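Print this page | E-mail this article
Search this journal: Enter keyword, author or DOI Go

3. Materials and household practice

3.1 Small toys in the homes of the study

The families who took part in our study live in two neighbourhoods of Aturen, Flema and Koval. Both are built mainly with flats from the same period, and the size of the rooms is similar. For this reason we did not expect a large difference in the space given to play. The difference we found was in the way of keeping the toys. In Flema most families kept small toys together in one container, and the child took out what he or she wanted. In Koval the toys were more often divided between several places, and a parent decided which of them were available on a given day.

We interviewed 50 households. Each parent was asked to keep a short diary for 11 days, in which they wrote when the small toys were taken out, when they were put back, and who put them back. By "small toy" we mean an object that a child of three years can lift with one hand and that has no battery. Soft moulded figures, loose building pieces and play dishes all belong to this group (Figure 2). Books, puzzles in a tray and large vehicles were left out, although some parents wrote about them also.

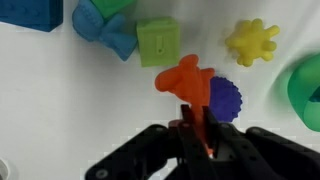

Figure 2. A small toy of the soft moulded type, in orange.

The word "soft" needs a remark. Parents used it both for textile animals and for figures made of rubbery material, and in the first interviews we did not separate the two. Later we saw that they are treated differently at home. Textile animals stay near the bed and are seldom counted by the parents as something to tidy. Rubbery figures travel from room to room, also to the bath and the kitchen, and many diaries mention them under the sofa - one mother wrote this on four evenings. We therefore coded the two types separately from the second round of interviews onwards, and we returned to the first recordings to correct the older codes.

3.2 Bowls, boxes and the end of play

The container was more important than we supposed at the beginning. Our interview guide, which follows the Wornine guide for home interviews with small changes, had only one question on storage. The parents spoke on this subject longer than on any other. Several of them explained that a box with a lid is closed too early: the child sees the lid, understands that the play is over and protests. An open bowl did not have the same effect. Pieces could be dropped in and taken out again during the play, and the child did not always notice when the tidying began.

In Koval, where toys were rotated, a bowl from the kitchen was often used for the selection of the day. The parent filled it in the morning, before breakfast, and in the evening the content went back to a cupboard. In Flema the bowl was more a toy itself. It served for cooking, as a bath for the figures, or as a hat. These two uses were sometimes found in the same family with two children of different age, and then we coded both.
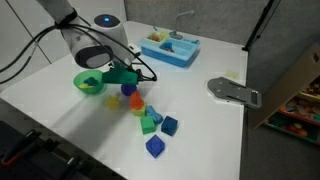 Does an open bowl help a young child to tidy up?
In our diaries it helped when the bowl stayed within reach during the whole play, and it made little difference when it was brought only at the end.

We must be careful with this result. The diaries were written by the parents, in the evening, and a tired person may write less. On Sunday the entries were clearly shorter than on other days. We also did not visit the homes during the play, so that all we know of the behaviour of the children comes through the words of adults. A further study with visits would be necessary - it should include grandparents, who did much of the tidying in Koval and who were not interviewed by us.

Reader comments (3)

I work in a nursery and we gave up lids years ago for the same reason. Would like to see the diary form, is it available?

Section 3.1 says one container in Flema, but was it an open one or a closed one? I could not find this in the text.

Interesting about the grandparents. In our house it is the same, the toys are put away by my father and then we cannot find them.

Print this page | E-mail this article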